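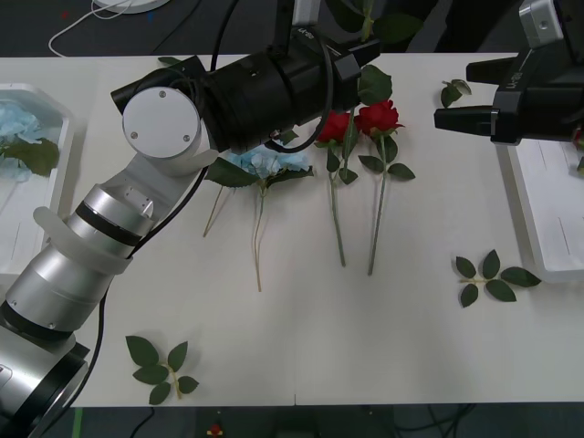 Fake flowers: what order do they go in the vase, and what about the loose leaves?

Asked in Home Crafts by Gedulell
Feb 19, 2025 – 232 views

Doing one small arrangement for a hall table. Have two red roses and a pale blue hydrangea, all artificial, plus leaves that came off. Laid them out side by side before starting. Every time I put the roses in first the hydrangea shoves them over and it all leans. Hydrangea stem is thin and kind of forks low down, rose stems are long and straight. Vase is a plain glass one, narrow neck. Do I cut the roses down? And can the leaves go back on or are they trash? Need it done by tonight if posible.

Afolabi
Hydrangea first. Always the widest head first. Push it down till the petals sit almost on the rim, then the roses go in behind it, one at a time, through the gap at the back. Fuller rose lower, tighter one higher, maybe two inches between them.

Don't cut yet! Bend the bottom of the stem up on itself and see if you like the height. If you do end up cutting, use wire cutters – kitchen scissors will get wrecked, most of these have wire inside. The forked bit on the hydrangea is good, spread it a little and it'll grip the glass.

Leaves: look for a little hole or sleeve in the base. If there's one it slides back up the stem. If not, dab of hot glue on LOW, hold for a slow count of ten. High heat melts the plastic, ask me how I know. Keep a couple of the big dark ones to cover the rim.

Darko
just get a bigger vase

Plullton
Agree with hydrangea first. Would add floral foam, the dry kind (brown or gray, the green stuff is for real flowers). Narrow neck so cut it in strips and poke them in. Glass shows the foam tho so put pebbles or moss round the outside. I did a bunch of these last November and the ones with foam havent moved. Also fluff the hydrangea before it goes in, much harder after.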